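Earplugs, travel pillows and the rest of the drawer

I have a drawer of travel comfort gear, and most of it has been used exactly once. There's an inflatable footrest in there, two eye masks and a pair of compression socks I wore to Cloltunthorpe and took off in the restroom before we landed. So when the Resuro neck pillow started following me around the internet last October, I should have known better. I bought it anyway. It cost 75 dollars, and I want to talk about that.

The sales page says the pillow "adapts to your natural sleep posture." My natural sleep posture is flat on my side in a bed. No airline I can afford offers this. What the pillow adapts to, as far as I can tell, is the space between my jaw and my collarbone, and it does that by filling it with foam until I can't look down at my book.

I did give it a fair try. One overnight flight, one long train ride, and a four-hour bus trip that I would not wish on anybody. On the plane I slept maybe a little better than usual, but I'd also been up since before dawn and would have slept on a coat rack. On the train I took it off after the second stop, because my neck was sweating. The cover is described as "breathable bamboo-touch fabric," and I'd like somebody to explain to me what bamboo-touch means. I read the care label twice and it says polyester.

The bus was where it did its best work, and I'll give it that. The seats had those hard headrests that push your chin toward your chest, and the pillow pushed back. I got off without a headache. A rolled-up sweater has done the same for me on other trips, and I already own sweaters.

Then there are the reviews. The page shows 461 of them, nearly all five stars, and I read far too many one evening with a bowl of cereal. A surprising number were written by people who hadn't traveled yet. "Can't wait to try this on our cruise!" Great, but then how is it five stars? Others were about how fast the box arrived. One woman loved hers and uses it to prop up a tablet in the kitchen. I believe her more than I believe the rest, and it's still not a reason to take one on a plane.

I don't think the reviews are fake, for what it's worth. I think people like getting packages. I like getting packages too, that's how the drawer got full.

For comparison I dug out my old Brannigan, the plain horseshoe kind filled with tiny beads, which I got at an airport newsstand for less than the price of the sandwich and coffee I had with it. It leaks a bead now and then. It has no memory anything. I wore it for an evening on the couch and then the Resuro for an evening on the couch, and with my eyes shut the main difference was that the Brannigan let me turn my head. The Resuro has a toggle at the front that closes it around your throat, and I never found a setting between "falls off" and "dentist."

It also doesn't pack down the way they say. The little sack it comes with is supposed to shrink it to half its size. I managed that once, kneeling on it, and the next morning the drawstring had worked itself loose and the thing had swelled up again in my carry-on like bread dough -- on top of my clean shirts, naturally.
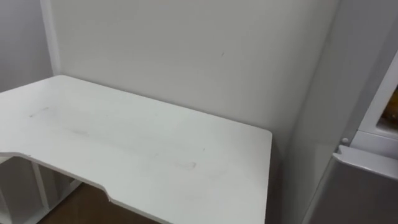
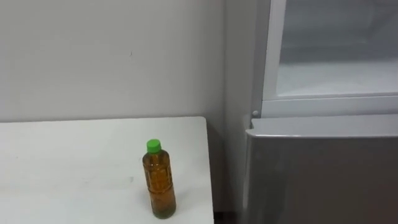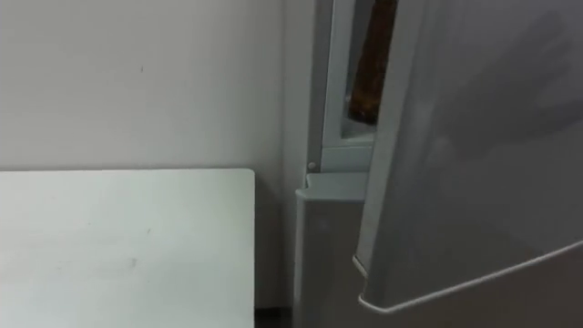

As for washing, the Resuro cover zips off and the foam has to be wiped by hand, which the page calls "effortless care." I wiped mine with a damp cloth and a drop of dish soap and it still has a gray patch where it rests against my jacket collar. White and pale gray things do this. A white tabletop picks up faint smudges just from being a tabletop, and a pillow that gets dragged through airports has a much harder life. I wish they sold it in navy. They sell it in "cloud" and "oat."

I asked about a return on day 8 and was told the comfort guarantee covers unopened items only. Think about that one for a while. They did offer me a discount on a second pillow.

The Leder eye mask I ordered at the same time is fine, by the way. It's dark in there and the strap doesn't pull my hair. I have no other opinions about it, and that's probably the nicest thing I've said about any of this stuff. The pillow went into the drawer -- or it would have, if the drawer still closed. For now it's on the closet shelf, and the Brannigan is coming with me next time.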